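Stiltby Basket Swap: your questions

Everything people ask us about borrowing, mending and swapping baskets in Stiltby. Last updated 2022-03-11.
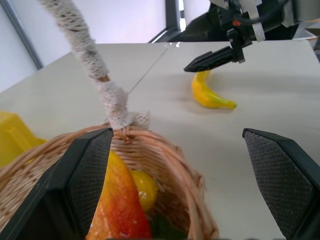
What is the basket swap?

It's a lending shelf, but for baskets! You bring one in, you take one out, and you keep it for as long as it's useful. We began with 14 baskets on a trestle table and now have more than 400 on the books, from egg baskets to log carriers you could sit a child in.

Do I have to bring a basket to take one?

No. First-timers can borrow one straight away. Give your name and a phone number at the desk and choose whatever you like the look of.

What sort of baskets do you take?

Willow, wicker, rush, seagrass, rattan — anything woven from a plant. Old ones are very welcome, and so are odd shapes. We can't take plastic or wire, and please don't bring anything with live woodworm (small round holes with fresh pale dust underneath).

Mine has a broken handle. Is it worth saving?

Nearly always, yes! Handles take all the strain and they go first. If the handle has only worked loose, Atieno can usually peg it back in while you wait. If it has snapped we'll need to keep it for a couple of weeks, as new willow has to be soaked before it will bend.

How do I clean a basket?

Start with a dry paintbrush and get right down into the weave. It's amazing what comes out (we've had confetti, birdseed and half a biscuit). Then wipe it with a damp cloth and a tiny drop of washing-up liquid, and let it dry somewhere airy, away from radiators. A lined basket needs its lining off first if it's tied or buttoned on. If it's sewn or glued, dab at the marks and leave it at that.

Can I decorate a basket I've borrowed?

Please do! Ribbon, fabric, lace, wool, all lovely. Tie or stitch it on so the next person can change it. We ask you not to use hot glue, spray paint or varnish, as they're miserable to get off willow.

My basket creaks. Is it about to break?

Probably just thirsty. Mist it lightly with water, leave it overnight and try again. Very old baskets get brittle whatever you do — use those for light things like bread or knitting.

Do you run classes?

We do, and they fill up fast. Hamisi Nzioka teaches a beginners' round basket in one long day, with all the willow included. The next new dates will be in October. You'll go home with sore thumbs and a basket you made yourself, which is a brilliant feeling.

How heavy a load can I carry?

It depends on the basket, so ask at the desk. Lift it by the base as well as the handle if it's full of apples or logs.

Who do I contact about a donation?

Pendo Mwakalinga looks after donations. Leave her a note at the desk with your number, and say how many baskets you've got and whether they need collecting.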